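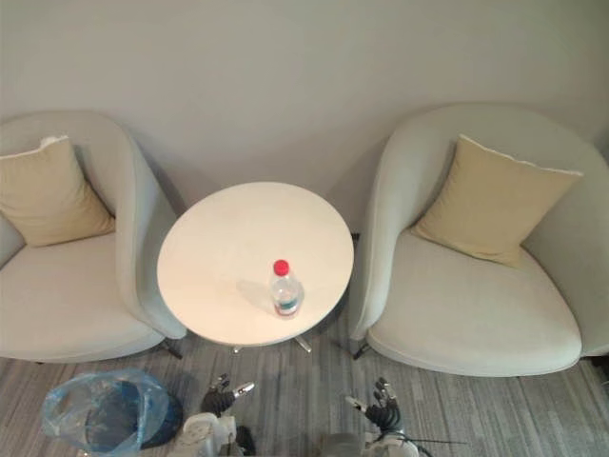

Ghizlane Cherkaoui
Seating and small furniture buyer, Padisberg

Mallness tub chair, pair, with side table

The Mallness is a chair for people who have been told to wait. We sell it in pairs with a small round white table to go between them, the way most of our customers set it up, and it has ended up in dentists' offices, hotel landings and at least one bank that has since closed (the chairs were fine).

The back and arms are one continuous curve, thickly padded, and the seat is deep enough that short people will have to decide between a supported back and feet on the floor. The cushion settles this argument for them. It's square, beige and piped along the edge, and everybody who sits down moves it somewhere else. We include one per chair anyway.

Upholstery is off-white with a gray cast. Our supplier calls the color Fletcombe Mist. Under warm bulbs it goes creamy and under office lighting it looks like the wall, so order a swatch if you care. The legs are thin dark metal and don't take up much of the view, but they do have small feet, and small feet leave small dents in carpet. Felt pads come in the bag with the hex key. Put them on before the chairs go down.

What's in the set
Two tub chairs, legs packed separately
Two square cushions, beige, with covers that zip off
One round side table, white
Felt pads, hex key, instructions in nine languages, all of them brief

Price for the set: $2,583
Delivery: 19 working days from payment
Guarantee on the chair shell: 5 years

Cleaning
Vacuum with the brush head. Blot spills with a white cloth and plain water. The cushion covers can be washed cool and should go back on slightly damp, or you will be fighting the zipper for most of an evening. Coffee comes out if you get to it the same day. Ballpoint doesn't come out at all, and we've stopped pretending to have a trick for it. If the chairs are going in a room where forms get filled in, Themba Hlongwane in our fabrics office can quote for the darker cloth.

The table wipes clean. It holds two cups and a phone, or one laptop and a certain amount of anxiety. Please don't sit on it. Nobuhle Kekana handles our returns and she can always tell.

Spare base for the Mokoena desk chair

Many of you order the Mallness along with a desk chair for the other side of the room, so the spare base is listed on this page too. It has five slim arms tapering out from a central hub, in a polished silver finish that catches the light and, after a week under a desk, every shoe that goes by.

The base is sold bare. Casters and gas column are separate lines in the catalog, and we get a phone call every January from someone who has opened the box and found neither. Your old ones will fit if they came off a Mokoena. Lay the base flat on carpet while you work on it; on a hard floor it skates about and marks both itself and the boards.

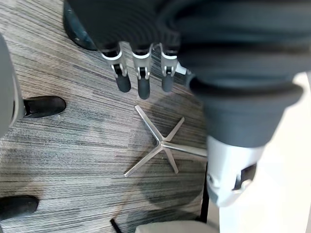
Fitting the casters and column

Turn the base over so the sockets at the ends of the arms face you. Push each caster in by hand until it clicks. A rubber mallet is allowed. A regular hammer is how people come to own two bases.

Set the base back on its wheels, drop the column into the hub, and lower the seat onto the column. Then sit down, once, firmly. The taper locks under your weight, and getting it apart again takes a pipe wrench and some bad language.

Spare base, polished silver: $22 shipping, price on request by size
Page last revised February 3, 2025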